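Ticket 119
Subject: Benau drawer catches when closing, plus question on play food set
Opened: Monday, August 16, 2021
Opened by: Vasanthi Amarasinghe
Product: Benau drawer, Avby tabletop, Hurkosine play food
Status: Open, waiting on part

Vasanthi Amarasinghe wrote:
We bought the Benau drawer from Nuttall in May to go with the white Avby tabletop. It worked fine until last week. Now it opens normally but stops before it is fully closed. If I push harder it goes in, with a scraping noise on one side. We keep the play food in it and the kids open it all day, so I would like to get it fixed before a rail bends.

Tried so far:
Emptied the drawer. Same result with nothing in it.
Wiped the rails with a dry cloth. A little dust came off, no change.
Tightened the screws I could reach from the front. One would not tighten at all, it just turned.

Second thing. The Hurkosine set is missing 2 pieces from the list on the box, a pear and a slice of bread. I don't know if they were ever in there.

Support replied:
Thanks for the details. Please take the drawer all the way out by pressing the tab on each rail, then put it back with both sides level. If one side goes in ahead of the other it will scrape the way you describe. Do not oil the rails.
Is there anything soft near the rails, such as a mat or a dish towel? Cloth can get pulled in and stop the drawer short.
For the play food, check the back of the drawer while it is out. Small pieces can fall behind it.

Vasanthi Amarasinghe wrote:
Took it out and put it back 3 times. The scraping is less but it still stops short. The blue mat does end up under the drawer. I pulled it clear and the drawer closed further than before, but not all the way. The loose screw is still loose.
The pear was behind the drawer. No bread. The strawberry, the banana, the orange slice and the ketchup bottle are all fine, and the blue bowl is too.

Support replied:
The mat was part of it. The screw that keeps turning is most likely the rest, as it lets the rail sit at an angle. We are sending 2 replacement screws, one size up. Until they arrive, please leave the drawer open or out of use and keep the mat away from it.

Vasanthi Amarasinghe wrote:
OK. The food can stay out on the table until then.

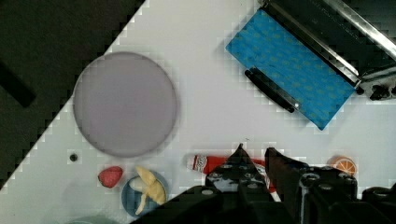
The bread slice can be dropped from this ticket. I will write again when the screws get here and I have tried them.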